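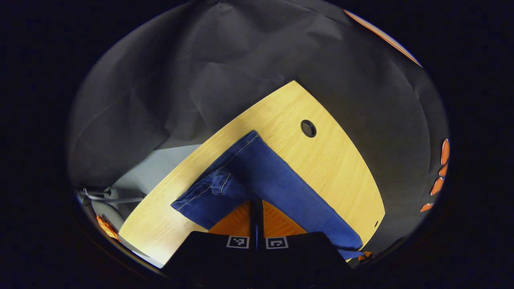
A pair of jeans, folded long and narrow, on the handling table at Derkirholm.

Search stories, topics, towns
Go

Folding school comes to the returns floor

The newest skill in demand at Derkirholm, the clothing returns company on the edge of Betau, is one most of its staff picked up from their mothers. They fold pants. They fold them with a gripper in one hand, over and over, so that a machine can one day do it for them, and they are paid the same hourly rate as when they folded them the ordinary way.

The company began its folding program in June and now has 19 people trained to use the hand-held grippers, which record each grasp, lift and fold. The recordings go to Leitner, the automation firm that is building the folding station. By last week the crew had logged 372 usable sessions on denim alone. T-shirts have been declared easy. Fitted sheets have been postponed, and there is no date.

"I have been folding jeans for a living for nine years and I had to learn it again with two fingers," said Rhea Lumbao, who was moved from the packing line to the handling tables. "The first morning I was slower than my son, and my son does not fold."

Speed is a sore point. A seasoned folder on the packing line does a pair of jeans in a few seconds and talks through all of it. With the gripper, the same pair can take most of a minute, and the talking stops. Jeans are heavy at the waist and floppy at the leg, and a gripper that takes hold in the wrong spot gets one layer of cloth and leaves the rest behind. Lumbao and her coworkers have developed names for the various ways this goes badly. The company newsletter printed two of them.
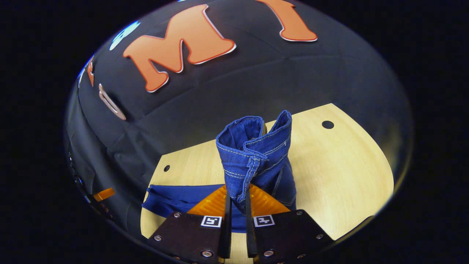 Denim gathered in the fingers of a gripper, with the handling table behind it.

Maarten Kuipers, the operations manager, said the station will not cost anyone a job this year. Pressed on next year, he said that next year had not been planned yet – which was taken on the floor as an answer. Derkirholm handles more returned clothing each season and has trouble filling its evening shift, and Kuipers expects the machine to take that work first. The day crew would check its output, fix what it gets wrong and deal with zippers.

In the meantime the job has changed in ways that were not in the memo. Handling sessions run 30 minutes, followed by a break for the wrist, and the break is real, with a timer. Folders who used to stand all day now get to sit between sessions. They also get a say: after complaints that the practice garments were all in suspiciously good shape, the crew won the right to bring in the stuff that actually comes back, including stretch denim and one pair of overalls that has since acquired a reputation.

Not everyone is charmed. Some on the packing line point out that their coworkers are being asked to teach their own replacement, and to be careful about it. A request for a bonus tied to the number of sessions recorded is with management. So is a second request, for better chairs, and the smart money in the break room is on the chairs.

Lumbao said she has made her peace with it, mostly. She would like the machine to take over the evening shift, which she worked for 2 years and does not miss. What bothers her is the style. The fold being taught is the company fold, lengthwise and then flat, and she considers it inferior to her own.

"If it is going to learn from me, it should learn the good one," she said. Kuipers said the request had been noted.

A first trial of the station is planned at Derkirholm's smaller site in Tikovley, starting on a Thursday, when returns are light. It will fold jeans only. A person will stand next to it and put them in the box.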